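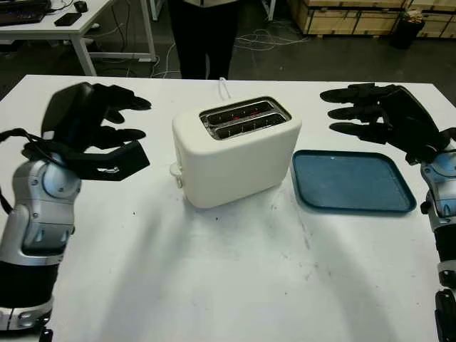
Toaster and tray on the white table.

How to make breadcrumbs from stale bread

Most households throw away the ends of a loaf without thinking about it. Dried and crushed, they make good crumbs for fishcakes, stuffing or the top of a pasta bake, and they keep for weeks. I learnt this method from Gráinne Ó Flaithearta, who ran the kitchen at the Judmont tea room when I worked there, and I have changed very little.

What you need

Day-old or older white bread, crusts on or off
A baking tray
A rolling pin and a strong food bag, or a food processor
A jar with a tight lid

Drying the bread

Heat the oven to 120C, or 100C for a fan oven. Tear the bread into pieces and spread them over the tray in one layer. Leave them in for around 42 minutes, turning them once. They should snap when bent and still be pale.

If you only want enough for 2 fishcakes, a toaster will do. Use the lowest setting and put the slice through twice, letting it stand in between so the steam can get out. 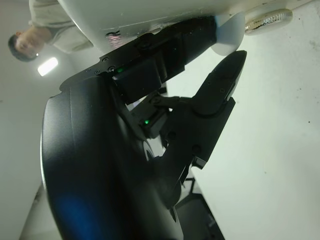

Let the bread go completely cold before you crush it. Warm bread feels crisp but the middle is often still soft, and soft crumbs go mouldy in the jar. Half an hour on a wire rack is usually enough - longer if the kitchen is damp.

Crushing

Put the pieces in the bag, press the air out and roll firmly. For fine crumbs, shake them through a sieve and roll the larger bits again. A processor is quicker, but use short bursts or you will end up with dust.

A batch of 285 g of dried bread fills my big jar with a little left over.
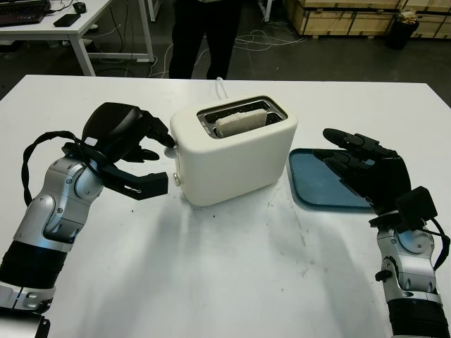

Storing

Keep the jar in a dark cupboard and use the crumbs within a month. For anything longer, freeze them flat in a bag. They can be used straight from the freezer.

Seeded loaves go stale-tasting sooner, so freeze those crumbs from the start.

Last updated August 2019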